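Ritano Bin Sorting Kit for Robotics Clubs

Home > Classroom Kits > Arms and Grippers > Bin Sorting

Ritano Bin Sorting Kit
For student teams, ages 14 and up
Availability: ships in July

If your club already has an arm and you're looking for a project that will keep a whole team busy for a semester, take a look at this one. The Bin Sorting Kit grew out of an after-school class, and it's still built around the question those students started with: can you get an arm to pick one block out of a jumble without disturbing the rest?

It sounds easy. Then a block ends up flat against a wall, or two of them lie side by side with no room for a finger in between, and suddenly everybody in the room has an opinion! We love that moment. It gets the coders talking to the people who built the gripper mount, and they usually end up at the whiteboard together.

What comes in the box

Gray bin with a divider, one large compartment and one narrow one
Red and dark green blocks
Two bench clamps for holding the bin down
Student workbook, 18 lessons
Marty, our scoring program, for Windows and Linux

The arm and gripper are not included. Marty reads a simple text log, so it doesn't care what brand of arm you have -- if your controller can write a line to a file, you're set.

How the lessons run

The first 7 lessons cover safety, setup and moving to a fixed point. After that students pick up single blocks, then blocks touching a wall, and then they get to the mixed bin, where the red and green ones are tipped in together. Clamp the bin before you teach any points. A bin that has slid even a little will send the gripper into the divider, and you'll be teaching the whole set again.
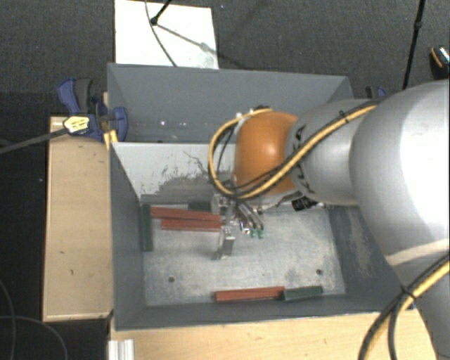
Thierry Leclerc writes that his team spent most of a month on the blocks along the walls and would have liked a lesson on them sooner. He adds that the students started keeping their own list of missed grabs, and that it became the best part of their final report.

We took that to heart, so the wall lesson now comes in the first half of the workbook, and there's a blank page for missed grabs at the end of every lesson.

The Sonus Challenge

Teams that finish the workbook can try the club challenge. You get two runs at a mixed bin, and Marty keeps the better one. A perfect run is worth 1,000 points. Dropped blocks cost you, but a block that's dropped and picked up again earns half of it back -- a rule the students asked for.

Spare parts

Blocks, clamps and bins are sold separately on the Spares page. Blocks from the older Jetach set are a different size and won't score correctly in Marty.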